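Trillgate Working Practice Group
Minutes of the meeting held 2018-02-08, Villanueva room

Chair: Cherry Mae Magbanua
Represented: Cell operations, Safety, Data review, Stores, Varby (supplier, items 3 and 4 only)
Apologies: Training

1. Minutes of the previous meeting
Accepted with one correction. In item 6, "operator" should read "second operator" throughout.

2. Matters arising
2.1 The revised sign-in sheet is in use in all cells. Data review asked that the cell number be written as a plain figure, matching the floor marking, and not as a letter and figure. Agreed.
2.2 The old rule card is still on the wall in two cells. Operations to remove it.

3. Hand-held grippers: draft rule 5, holding and contact
3.1 Draft rule 5 was read out. It covers two-handed work on soft parts at a table, with one gripper in each hand.
3.2 Safety objected to the phrase "firm grip", which cannot be checked. Replaced with "the thumb rests on the body of the gripper and stays clear of the fingers".
3.3 Varby asked whether operators may steady a part with a bare finger. The rule stands: once recording has started, only the gripper fingers touch the part. If the part slips off the table the take is stopped and marked.
3.4 Foam parts. Operations reported that the fingers leave dents in foam when both sides are pressed at once. Data review does not regard a dented part as a fault in the take, but wants the part changed at the next break. Stores holds 263 foam parts, including spares, and sees no difficulty.
3.5 Parts with a fitted inset are to be checked for lift at the edges before the first take. A lifted inset is reported to Stores. It is not pressed back by the operator.
3.6 Rule 5 agreed as amended.

4. Cables
4.1 The present wording ("cables to be kept tidy") was judged too weak. Varby proposed a fixed clip at the wrist. Safety would not accept a clip that does not release under load, and asked for a pull test first.
4.2 Interim wording agreed: the gripper cable leaves the hand towards the wrist, never across the fingers, with enough slack for a full reach to the far side of the table. Connectors are checked by hand before each session - not by pulling the cable.
4.3 Floor cables outside the rails were discussed at length. Operations considers these part of the fixed installation and outside the rule. Safety does not agree. Left open.

5. Sleeves and clothing
5.1 Long sleeves are allowed. Loose cuffs are not. Jackets are to be fastened or tucked so that no fabric reaches the gripper fingers.
5.2 Plain, light colours preferred but not required. Data review withdrew its request for a single issued jacket on grounds of cost.

6. Floor marking
6.1 Hazard tape at the corners of the work area is to be replaced when the yellow no longer shows clearly. No fixed interval was set.
6.2 Stands not needed for the task may remain in the cell if they are clear of the operator's feet and not on or over a rail.

7. Review of takes
7.1 Data review presented results from the Floltamik trial: 1,834 takes reviewed, 12 rejected for finger contact. No rejection was due to cable position.
7.2 The group asked for the same table split by part type. Data review to supply.

8. Actions
Operations: remove old rule cards; mark up rule 5 for issue.
Safety: pull test of the wrist clip, with Varby; note on floor cables.
Stores: fault tag for lifted insets.
Data review: rejection table by part type.

9. Next meeting
To be called by the chair when the pull test is complete. Full review of all rules in September.

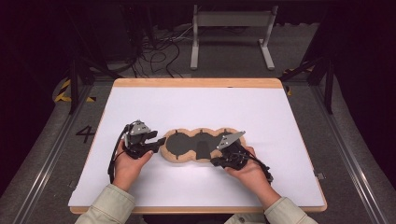
Reading time: 3 min

Rule 5 as agreed: One gripper in each hand. The thumb rests on the body of the gripper and stays clear of the fingers. Once recording has started, only the gripper fingers touch the part.

Corrections to these minutes should be sent to Cherry Mae Magbanua before the next meeting is called.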